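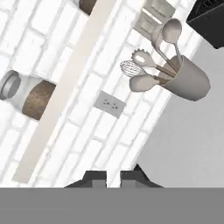 *White brick, cream trim, and a canister with a grey lid.*

I've been thinking about recipes, and mostly about how long they've got. I looked up a leek and potato soup the other night (leeks, potatoes, stock, you know the one) and the page ran to 2,000 words before it let me anywhere near a leek. There was a holiday in it. There was a dog! I like dogs, and I still wanted my tea.

My view is that a recipe should fit on a postcard. I mean the ordinary weeknight sort, the food most of us cook over and over. If you're making a wedding cake then fine, have your pages, you'll need them.

I learned to cook from a spiral-bound book put together by a school in Heywood to raise money for a minibus. It has 316 recipes in it and hardly any of them goes over a page. "Fry the onion till soft. Add the rest. Simmer." That's the whole method for Nazmiye Ekinci's lentils, and I've made them more often than anything else I own a recipe for. She doesn't say what kind of pan. She doesn't say how soft is soft. The first time I made them they were a bit crunchy, the second time they were lovely, and by then I knew something about lentils that I'd never have picked up from being told.

## What the long ones get wrong

The trouble with spelling everything out is that you stop looking at the food. I've stood there with an onion going brown because the page said eight minutes and it had only been five. My hob isn't your hob! My sister in Skemham swears hers has 2 settings, off and furious, and no amount of careful timing written by a stranger is going to help her.

I do know the other side of this. If you've never cooked, "add the rest" is a bit frightening, and a friend of mine gave up on the Heywood book after one go at the dumplings (the dumplings are hard, I'll give her that). Beginners need more, and I'd happily put a glossary at the back for them. I'd just keep it out of the way of everybody else, who only wants to know how much flour.
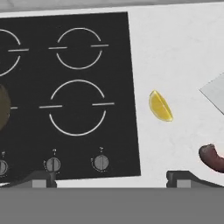
## What I'd keep

Amounts, oven temperature, how many it feeds. One warning if there's a step where it all goes wrong, like the custard splitting. And a name, please, so I know whose lentils I'm eating. I'd even allow one line of story, as long as it comes after the method and I can read it while the pan's on.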